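Workshop Tips: Working Next to the Arms
Collected by Yamila Aravena, packing and returns, Pallwood
October 2019

These are notes from people on the floor at Pallwood since the two-arm stations came in. Most of them are small. Some were on paper taped to the cabinet by the sink and have been copied here so the paper can come down. If yours is missing, give it to me or to Horacio Leiva.

Starting the shift

Read the handover sheet before you touch the pendant. The night people write down what the arms refused to pick up, and half the time you will meet the same item again within the hour.

Wipe the gripper pads with a dry cloth. No spray. The spray leaves a film and small round things slide out. If the film is already there, use warm water with one drop of dish soap, then a second cloth with plain water, then dry.

Keep your coffee on the shelf behind the line. Cups with lids too.

Sorting and putting away

The job used to be bending. You picked a thing up off the floor or the low rack, looked at it, and put it in the right bowl, bin or tote. Sunita Awasthi did that for years and says her knees knew what time it was. Now the arms do the reaching and the person at the desk does the deciding, and the new tasks get tried in the simulated house before anyone runs them on the real station. You spend a lot of the day at a screen. Get the chair height right on your first morning and write the number on a piece of tape under the seat, or whoever has it next will change it and you will never find it again.
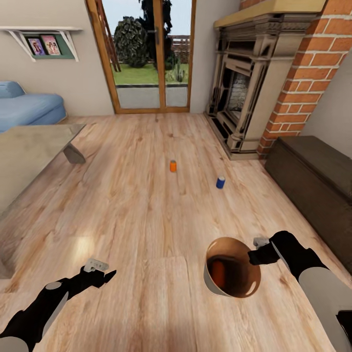 Give yourself a fixed order for putting things away and stick to it. Nearest first is the one most of us settled on. If you jump to the far item because it looks easy, you end up carrying it back over the others, and that is when something gets knocked down. Lautaro Mansilla goes left side, right side, then middle, and his runs are as clean as anybody's, so the order itself matters less than keeping it.

Come down on cans from straight above. From the side they tip.

For soft items, close the gripper slower than you think you need to. A towel that is grabbed fast comes up by one corner and drags.

Set containers down before you fill them. It sounds obvious, but people coming from the old line are used to holding the tote against the hip with one hand and filling with the other. With the arms it is a bad habit. Put it down, let go, back off, then start.

If a run goes wrong, stop it and log it. Do not fix it halfway and call it good. Rocío Gaete reads the logs for the Endau software and she can't do much with a run that says "fine" and has four minutes of wandering in the middle. The September batch had 282 runs and 49 of them had to be set aside, a good share of those for exactly this.

Checking the result 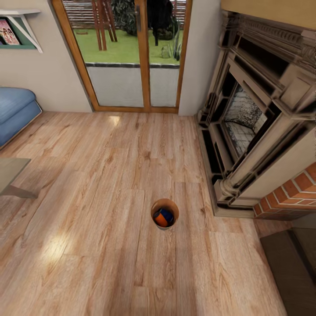 Checking is the part of the work that grew the most. On the old line you knew an item was in the right place from having put it there yourself. Now you look, and looking all day is tiring in its own way, so make it easy on yourself. Use the high view if you have it. A ball in a small open container, like the orange one with the blue on it, can be seen from nearly straight overhead, and from low down the rim would be in your way. Also watch for bright patches of sun on the floorboards. The simulated rooms have them the same as real rooms do, and a pale item lying in one is easy to miss. Look over the floor twice, and start from the other side the second time.

Look away from the screen when you finish a batch. Walk to the dock door and back.

Swap desks at the break. We tried swapping once a day and the person on checking was no use by the afternoon. Twice a shift works better. Put it on the board so it isn't up to whoever speaks loudest.

Hands, eyes, backs

The stiff neck is real. Raise the monitor until the top edge is level with your eyes. A ream of paper does it.

If you had wrist trouble on the taping machine, tell Horacio before you go on the hand controllers. There is a padded rest from Hinrichs in the second drawer and it helps some people. Sunita prefers a rolled dish towel.

Keep doing some of the lifting work. Those of us who went fully to the desk found we were sorer than before. Ask for a few hours a week on the dock.

What hasn't changed

Glass from Undmont still gets packed by hand. So does anything with a loose lid, and anything that arrives wet.

Labels go on the short side.

Sweep toward the drain, and empty the pan before the next shift comes in.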